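Club Diary: Preparations for the Tullirness Round
8 Jun 2021

The Club received confirmation this morning that the Tullirness circuit will host the second round of the regional touring car championship in August. The revised calendar places our meeting two weeks after the Pomside round. Entrants who had already booked transport on the basis of the earlier dates have been contacted by the Race Office.

The principal business of the day was the inspection of the circuit. The new surface between the hairpin and the pit entry has been laid and the white lines are to be repainted before the end of the month. Drainage at the outside of the final corner remains unsatisfactory. Standing water was found behind the curb after last night's rain, and the contractor, Berisha, has been asked to return and clear the outlet. The tire wall at the end of the main straight has been rebuilt two rows deep and was passed without comment.

Discussion then turned to the entry list. The limit for the meeting is 80 cars across all classes, and that figure will not be raised. Applications from registered championship drivers take priority until the closing date, after which remaining places will be offered to the reserve list in order of receipt. The class for cars up to 2000 cc is already heavily subscribed. Competitors in that class are advised to return their forms early and to enclose a copy of the current license for every driver named.
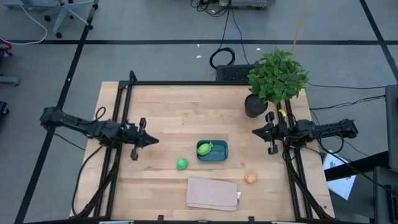
Two black robot arms above a wooden table

The afternoon was given to the sporting regulations. The wording on safety car restarts caused difficulty last season, when two protests were lodged after a single race, and it has been rewritten. Overtaking will be permitted only once a car has crossed the start line, and the lead car may not brake or weave after the safety car lights have been switched off. The penalty for a breach is a drive-through, or the equivalent time added where the breach occurs in the closing laps.

Clastell has agreed to supply the control tire for a further season. The compound is unchanged. Each car may use one new set for qualifying and the races together, and every tire must be marked by the scrutineers before the car leaves the paddock for the first session. A damaged tire may be replaced with a used one from a previous round, on written request. Teams asked whether the allowance might be increased in wet conditions. The request was declined on grounds of cost.

Paddock space was the last matter considered. The lower paddock is narrow, and awnings must stay inside the painted bays so that the recovery vehicles can pass. Generators are not to be run overnight. Visiting teams arriving on the eve of the meeting should use the north gate, as the main gate will be locked at dusk.

The supplementary regulations go to the printer tomorrow. A second inspection of the final corner will take place once Berisha reports that the drain is clear, and the result will be entered here.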